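Print this page | E-mail this page

Week 4 notes: our visit to the Erstead open day

What a morning! For those who missed it, the Karkine demo was all about teaching by hand. You wear a gripper on each hand, do the job yourself, and the recordings become practice material for the robot. Soft things are the fun part, as they never sit the same way twice (try it at home with a bread bag). 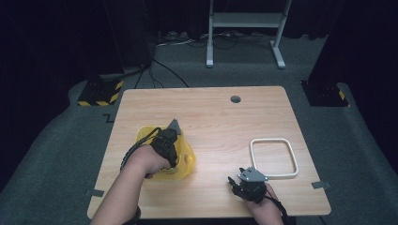
Graciela Herrera told us that going slowly matters more than going neatly, and that new people always rush the first 70 tries.

I loved that. Write it beside your notes on demonstration quality, then read pages 70 to 80 of the course reader before the May tutorial. Bring one household task you'd like to break into hand movements, left and right in separate columns.

Related items
Week 3: Grippers and fingers
Enlow lab tour notes
Mamo arm worksheet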